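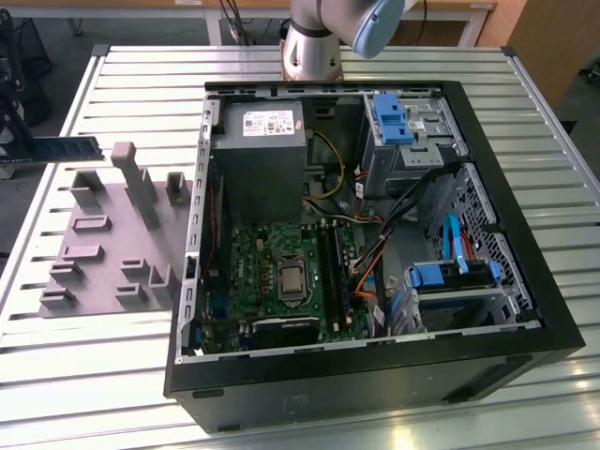 4.2 Gripper comparison on the desktop disassembly cell

Most published results on removing parts from discarded computers report one gripper, tuned by the people who built it, on one model of machine. We have done the same in the past and do not trust our own earlier numbers much. For this section we ran two parallel grippers, the Trandell and the Pranness, through one set of tasks on one cell, with the same arm and the same controller, and tried to give neither an advantage. We were only partly successful.

The cell is shown in Figure 1. The computer lies on its side on the slatted table with the side panel off, so that every part has to be reached from above. The arm stands behind the case. A printed fixture plate to the left carries raised holders, and a memory module is held level in a black stand beyond it. The layout stayed fixed throughout, and the case was put back against the same stops before each attempt.

Figure 1. The work cell, with the open computer case, the fixture plate and the lower joints of the arm.

Each gripper made 115 attempts, split over three tasks: pulling a memory module, unplugging a SATA cable, and opening the blue latch on the drive cage. An attempt counted as a success only if the part came free without the operator touching anything and without the controller stopping on a force limit. We set that limit at 20 newtons for both grippers. The maker of the Pranness suggests a higher figure, but we saw no reason to let one device push harder than the other and then call it the stronger performer.

On memory modules the two were close, and we would not claim a difference. The Trandell has narrower fingers and fits more easily between the slots. The Pranness has softer pads and forgives a poor approach angle. Either property can be made to look decisive by choosing the starting position, and we suspect that some of the gaps reported elsewhere come from this alone.

Cables were worse for both. The red, orange and blue leads do not lie in the same place twice once they have been handled, and the planner was given a single view from a fixed camera. The Pranness failed 23 times on this task, mostly by closing on the cable and missing the plug. The Trandell did better, but it was also the gripper on which Austra Paulauskas had written and tested the cable routine. She later rewrote the approach for the Pranness and part of the gap closed. How much more would close with another week of tuning we cannot say, and a reader should treat the cable results as a comparison of software at least as much as of hardware.

The latch task was meant to be easy. In practice the bright slats upset the depth readings near the right-hand side of the table, and several failures that we first blamed on the fingers were errors of position. Covering the slats with matt card removed most of them. We left the uncovered runs in the totals, as a recycling plant is unlikely to be tidier than our laboratory.

We also tried the Jitora controller in place of the Kang unit used above. Its shorter control cycle is often put forward as a benefit for contact tasks. Over a smaller set of memory attempts we found no effect that we could separate from ordinary variation between sessions. Median time per attempt fell by about 670 milliseconds, nearly all of it in free movement before contact. This may matter for throughput. It tells us little about grasping.

Two limits should be stated plainly. All attempts used one model of computer, and a case with the drive cage on the other side could reverse the order of the grippers. The operator also knew which gripper was fitted, and made the judgement in the few attempts where a part came half free. We scored those as failures for both devices, but a blind reading of the logs would have been better, and we intend to do this before the September runs.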